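Hats, Grippers, and a Lot of Do-Overs

Posted in: Robot Club, Projects | 7 comments

So October is when our club stops talking about ideas and has to pick one, and after two evenings of arguing (and one very long pizza order) we went with hats. The job is to get a hat onto a stand, and to get it back off again, and to record a person doing it with the hand-held grippers so many times that a robot can learn it from the recordings. I'm on the team they call Bellamy, and our rivals at the next table over are Dinmont. Don't ask me who picks the names.

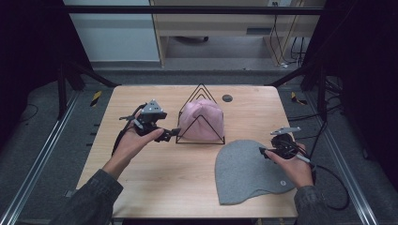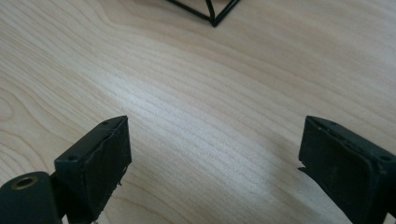 Do you need to know how to code to join a team like this?

Plenty of people on ours can't, and I was one of them last year. You need patience and pretty steady hands, and somebody will teach you the file stuff when you get there. I learned by sitting next to Haiyan Yan for a month and writing down everything she typed, which filled most of a notebook and made her laugh at me more than once.

Anyway, hats! I really thought this was going to be the easy pick. The other choices on the board were stacking cups and folding napkins, and I voted for hats because a hat is big and soft and what could go wrong. Well. A knit beanie stretches when you pull on it, so if you close the fingers on one side and lift, half of it comes along and the other half stays right where it was. Then you get a long sad sock shape hanging there and you have to decide if you keep going or start the run over. We argued about that a lot. Haiyan's rule is that if you can fix it smoothly in the same motion you keep it, and if you stop and think you throw it out. I stop and think a lot, so I throw out a lot.

Flat caps are a whole different problem. They lie there like a pancake and there's hardly anything to grab. I've been sneaking one finger under the brim and pinching, and my teammates like to come in from the back. We're supposed to agree on one way, but we have a side bet going about which one the robot will do better with, so for now we're recording both and tagging them separately.

Our goal for the semester is 1,794 good runs, split between putting on and taking off. I know that's a funny number. It comes from how the practice schedule got divided up among the teams and then somebody added a few, and now it's on the whiteboard in permanent marker so it's not changing. As of last night we're at 919, and I had a whole little speech ready for when we crossed 900, and then I missed it entirely because I was on a snack run. Dinmont says they're ahead of us. They've also had to toss 181 of theirs for bad tracking, so we'll see!

The part I didn't expect is how much your own arms matter. After an hour my shoulders creep up to my ears and I start rushing, and when you watch the playback you can see it right away. The motions get jerky and the wrists do this weird little flick at the end. So now we swap every twenty minutes, and whoever is off does the log and puts the hats back in a new spot for the next run. Moving them is important, by the way. My first night I put everything back in exactly the same place every single time, very tidy, very proud of myself, and Haiyan had to break it to me that a robot trained on that would only know one place a hat could be. Into the trash it went, the entire evening.

If you're starting something similar at your school, my one tip is to write the log as you go. I tried doing it from memory on the bus home and it was a disaster. Also wear sleeves you can push up, and trim your nails, and bring your own water.

Next up we train on the first batch, and that runs overnight, so I'll probably be up at 6 a.m. refreshing the page on my phone. The arm may well fling the beanie across the room. I'll post about it either way. And if anyone has an old bucket hat or a sun hat they don't want, please bring it by the club room, we want more shapes before the second batch.

Recent posts
The Suvine Qualifier: What We Wore, What We Ate, How We Lost
Cable Ties I Have Known
Vesico Summer Workshop Notes, Part 2
Vesico Summer Workshop Notes, Part 1
Why Our Cup Stacker Only Stacked Two Cups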